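5th May
workshop notebook, textile bench / bedding + small cloths

Picking up from where Mieke left it. She did the sorting, I did the rest of the soft stuff today, mostly creasing and folding. Notes are rough, will tidy later (probably not).

Sheet first. Lavender-grey check, one of the Goditz lot. Stripped it, shook it out, put it back on. Corners keep riding up on the wall side, same as last time. Tried tucking the wall side first, then the foot, then pulling toward me. Better. Still get a few creases that won't pull flat by hand and I am not ironing a sheet on the bed again, Riet can have opinions about that if she wants.

Remember for next time: line up the check with the mattress edge BEFORE tucking. Once one corner is down the whole pattern goes off and you either live with it or start over. I lived with it.

Small cloths. Started with the dark red. It's a pain. Doesn't hold a fold, rolls back on itself along the long side, and if you drop it from any height it lands in a rope. Methods so far:

- fold in half lengthwise, smooth, fold again. OK if you press with the flat of the hand the whole way. Springs open at the end otherwise
- pick up by one end and let it hang, lay down slowly. Good for getting the twist out, bad for getting it anywhere near square
- pinch in the middle and lift. Useless for folding. Fine for just moving it to the basket

Second one is the best start, then go to the first. Wrote that on the card too.

Loose thread on the red one. Do NOT pull it, I pulled one on the grey cloth in September and lost half the hem. Snip close and leave it. Small scissors are in the Van Hecke tin, not the drawer, somebody please stop moving them.

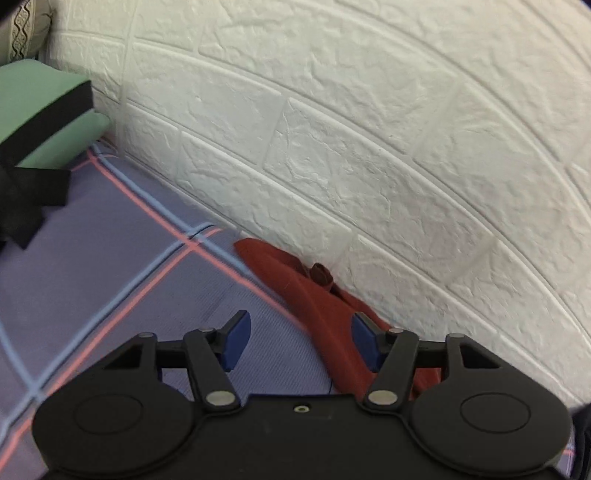

Also tried working at the wall end of the bed instead of the open side. Things slide down to the wall and bunch up there, then you're reaching across the whole mattress to get them back. Only advantage is you can push a cloth up against the wall to square off an edge, which sort of works with the towels and not at all with anything thin. The brick-pattern panel is rough too, so anything with a loose weave is going to snag on it sooner or later. Roos had said as much. Moving back to the open side from now on.

Asked Mirjam whether we could get a strip of something smooth to run along the bottom of the panel, mattress height, so stuff doesn't catch. She thinks there is an offcut left from the Lenel job. To check. If not, even a folded blanket down the gap would do it.

Washing. Reds on their own, please. The Celtalier powder is fine at a low temperature but the dark ones still let go of some color, the rinse water was pink again. Ran it twice. Second rinse clearer, not clear. One more wash seperately before they go in with anything pale, and definitely not in with the sheet.

Shelf list, as it stands:
checked sheet - on bed
red cloths - basket, not folded to standard yet
grey cloth, bad hem - mending pile, mine
towels - done, top shelf
pillow cases - not touched

Bought: thread, pins, two net bags. Total for the soft goods budget is now 721, out of the 3,682 we started the year with. Receipts are in the envelope, the pins one is faded but you can read it if you hold it to the light.

Marijke wants the folding cards redone with bigger writing, and one card per item instead of everything crammed on the one sheet. Fair. She also wants the steps in the order you do them, and mine has the smoothing after the second fold when it shoud be before. Fixed it in pencil. Need to print 68 of them for the open day so no point till the wording is settled.

Still open
- offcut for the wall (Mirjam)
- mend grey hem
- fresh card for the red cloths, start with hang + lay down
- pillow cases, whoever is in next
- where is the other lint roller

Left the lamp on the bench, the switch is sticking again so turn it off at the plug.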